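Changes to Kitchen Inventory and Turnover Checks at Bruline

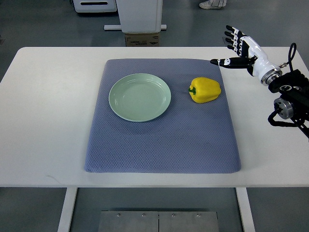

Starting in May, the turnover check for all short-stay units at Bruline moves from the paper sheet to the Plineck owner portal. The check covers the same rooms as before, but the kitchen section has been rewritten and now accounts for 40 of the 102 line items. Each item is recorded as present, missing or damaged, with a note field for anything that does not fit. Tableware is logged by type and color, so a plate like the pale green one with the ridged rim is entered as "plate, green, rimmed" and not under the brand name. Brand names caused most of the mismatches last season, when one owner's replacement set was logged under three different headings.

Fresh food is outside the inventory. Cleaners remove it at every turnover, including unopened fruit and vegetables, unless the owner has set the "welcome items" flag in the portal. Dry goods in sealed jars stay. Salt, oil, coffee filters and dishwasher tablets are restocked from the Karance supply closet on the ground floor and billed to the unit at cost at the end of each month.

Padded mats, tablecloths and seat cushions are now listed as soft goods and follow the linen schedule. A mark that remains after one wash is recorded as wear. A tear, burn or open seam is recorded as damage and goes to the owner for a decision before any charge is made to the guest. Owners have 2 working days to respond. After that the item is replaced from stock and the old one is held in the closet until the next owner visit.

Checkout remains at 10 a.m. and check-in at 4 p.m. For same-day turnovers the kitchen section must be submitted before the bedrooms are started. Missing items can then be pulled from stock while the rest of the unit is being cleaned. Units with a second refrigerator, including those used for owner storage, need a separate temperature reading for each one. Locked owner closets are not opened and are marked "closed" on the form.

A few owners have asked about minimum quantities. The standard for a two-bedroom unit is service for six: dinner plates, side plates, bowls, mugs, glasses and flatware. The three-bedroom duplex units on the beach side are set to service for 9, which matches their maximum occupancy under the rental permit. Mixed sets are accepted as long as the counts are met – matching colors are a matter of owner preference and do not affect the unit rating.

Owners who want to review their list before the switch can download it from the portal under Unit, then Contents. Corrections go to Ximeng Yan at the rental desk. Please include the unit number in the subject line and send all changes for one unit in a single message.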